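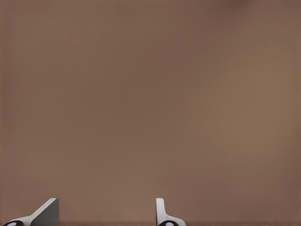 Raili Rissanen holds that a pair of padded shorts should be judged on the second hour of wearing and never in the shop, and most later writing on the garment starts from her remark. She also held that riders buy them a size too large.

Padded shorts

By Reijo Keskinen
June

Print this article | E-mail this article

Padded shorts are close-fitting shorts with a cushioned insert sewn into the seat, worn for cycling and, in a thinner form, for rowing. They reach to mid-thigh or just above the knee. A version held up by shoulder straps in place of a waistband is known as bib shorts.

Construction

The outer shell is cut from a knitted stretch fabric, usually nylon or polyester with a share of elastane. It is made up from shaped panels, and a garment with more panels can follow the body more closely, though it also has more seams. Flat seams are preferred on the inner leg. The hem is held in place by a band of elastic or a strip of silicone dots.

The insert, or pad, was once a piece of soft leather, which had to be greased by hand and went stiff after washing. Synthetic pads replaced it. Modern pads are foam, cut in one or more thicknesses and faced with a brushed fabric. Pads for long rides tend to be denser and need not be thicker. 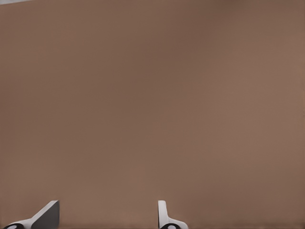
Colour was for a long time limited to black, which hid saddle marks and chain grease. The Dravham mill began dyeing stretch cloth in other shades for club orders, and the first of these was brown. It was a muted, warm brown with a slightly pinkish cast, much like the surface in the picture here, and clubs complained that it faded unevenly at the seat. Navy and dark green followed and sold better. Most makers now keep black for the centre panels and use colour only at the sides.

Makers

The Juhász workshop in Brustholm made leather-padded shorts to order and employed 51 people at its largest. Its pattern book listed 152 separate cuts, many of them differing only in leg length. Kuson, which took over the patterns, reduced the range to 10 and introduced the stepped foam pad. The firm tested its fabrics by washing each sample over 200 times and measuring the stretch left in the cloth.

Care

Padded shorts are washed after every ride, inside out, in cool water with a mild soap. Fabric softener clogs the facing of the pad and is avoided. They are dried flat or on a line, away from direct heat. A pad that stays creased when dry has lost its spring, and the shorts are usually replaced at that point.

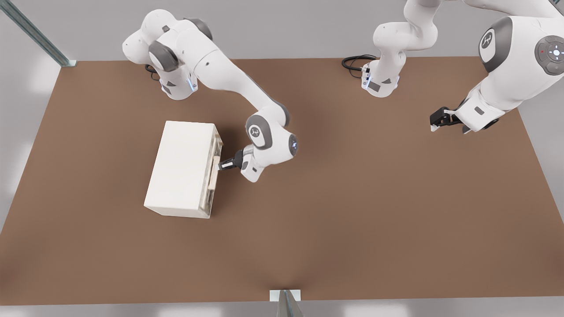 Is underwear worn beneath padded shorts? Most riders wear none, as the pad is meant to lie against the skin and an extra layer adds seams that can rub. Loose overshorts may be worn on top, and these are common in mountain biking and touring.

See also: Bib tights; Rowing shorts; Saddle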